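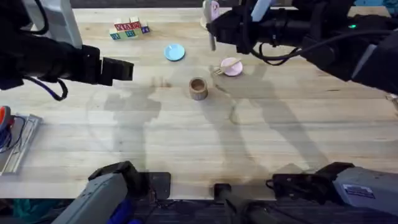

Olga Soler maintains that a block with one swollen face is worse than a block with a chipped corner, and that most people throw out the chipped one. A chip takes away a little bearing surface and leaves the rest alone. Swelling lifts a whole face out of plane, and every block set on it inherits the error.

She has been sorting and repairing alphabet blocks in Skirkamau long enough to have a bench routine for it, and the routine starts with a flat reference and a light behind it. A block goes down on glass, face by face. If light shows under the middle, the face is hollow. If the block rocks across a diagonal, the face is wound. If it spins when flicked, there is a crown. The whole check takes less time than reading the letter.

Alphabet blocks are sold as reading aids, but mechanically they are a set of nominally identical cubes intended to be stacked dry, with no studs or pegs to hold them. The only things keeping a second row on top of the first are gravity, friction and the flatness of two painted surfaces. A common arrangement puts greens and blues along the bottom, a couple of red letters side by side on top, and a stray blue one leaning at the end of the row. It will stand for as long as the table is left alone, provided the blocks underneath agree on their height.

Agreement on height is where cheap sets fail. Two neighbouring blocks that differ by the thickness of a business card will let a third block bridge them without obvious trouble. The bridging block then rests on one edge of the taller neighbour and one edge of the shorter, and its upper face is tilted. A fourth row amplifies the tilt. Children tend to blame their hands for the collapse, and adults tend to agree with them.

The wood

Nearly all lettered blocks of reasonable quality are cut from close-grained hardwood or from a light softwood chosen for price. Grain direction matters more than species. Wood moves very little along its length and a good deal across it, so a cube is never stable in all three directions. In a dry winter room it becomes slightly taller than it is wide, or slightly wider than it is tall, depending on which way up the letter happens to be.

In a well-made set the letters are applied with the grain running the same way in every block. Stand them all upright and they shrink together. Turn one on its side and it no longer matches. Liltel, which cuts blocks in a former joinery shop outside Ikport, marks the end grain faces with the same colour throughout a set so that a repairer can orient them at a glance. Few buyers notice. Mathias Zwahlen runs the cutting room there and considers the colour rule the most useful thing the firm does.

Zwahlen's production log for last June records a batch of 1000 blanks. After a rest period in the storage room, 117 were rejected on the glass. Most of those had been sawn from the outer part of the board, where the growth rings curve hard across the face and pull it hollow as it dries. The blanks from near the centre of the board stayed square. He now buys narrower stock, pays more for it, and sends less of it to the offcut bin.

The offcuts are sold by the bag as wedges and door stops. A bag costs little and the wedges are good.

The finish

Paint adds thickness, and it adds it unevenly. A brushed coat is thinnest at the edges, where surface tension draws it back, and thickest a short distance in. The result is a raised border around the face, like the rim of a coin. Two rims meeting give a joint that feels firm until it is pushed sideways. Screen printing lays down a thinner and more even film, but the letter itself still stands proud of the background. A wide letter such as M or W offers more support than an I, and an I placed in the centre of the face makes a pivot.

Recessed letters avoid this. The background stays as the bearing surface and the colour sits below it. They cost more to produce, they hold dirt, and they are slower to clean, but a recessed set will stack higher than a printed one cut from the same board. Soler has run the comparison with two sets bought for the purpose and has kept the recessed ones.

Gloss level is the other variable. High gloss looks clean on the shelf and slides easily. A satin surface has enough tooth to resist a light knock. Waxing blocks, sometimes suggested for dry wood, does nothing for the timber under a sound paint film and makes the top row skate. Remove old wax with a cloth barely damp with mild soapy water, then stand the blocks on edge to dry with a gap between them.

For worn faces Soler uses 264 on her own ledger, a flat water-based clear coat that she files by number and has stopped buying under a name. One thin coat goes on each face, with a full day between faces. Sanding is kept to the corners. Taking a sheet of abrasive to a whole face by hand almost always rounds it, and a rounded face cannot be put back.

The table

A table made of long parallel boards is a reasonable place to build, with one reservation. Each joint between boards is a possible step. Boards cup individually, so even a top that was planed flat when it was assembled can develop shallow ridges along the seams. A row of blocks laid along one board will usually sit true. The same row laid across several boards passes over every seam, and the block that lands on a seam is the one that leans.

The test is a metal rule set on edge across the boards, with the eye down at table height. Where light shows, avoid building, or put down a sheet of dense board. Felt and tablecloths are poor bases. They compress under load, so the heavier side of a stack settles first.

Stiffness counts as well. Anything clamped to the edge of a table, or any chair that knocks against a leg, feeds movement into the top, and the middle of a long top moves the most. Blocks placed directly above the legs or the frame rails are disturbed less. On a folding table there is no good spot.

Storage

The usual tub is adequate if it is dry and has a few holes. Sealed containers hold moisture from hands and from washing, and the blocks at the bottom take up more of it than those at the top. A shallow tray, one layer deep, is better. Blocks should go away the same way up, which restores the grain match described earlier and also shows immediately which letter is missing.

Missing letters are the bulk of Soler's mail. Her current list runs to 121 requests, with vowels well ahead. She matches by size first, measured across the grain and along it, and by colour last. A requested E in the wrong blue can be repainted in an afternoon. If it is oversized it has to be cut down on four sides with a sharp plane and a fence, and the letter goes with the shavings.

Liltel will supply single blanks, unpainted, on receipt of an old block to measure against. The old block is returned with the order.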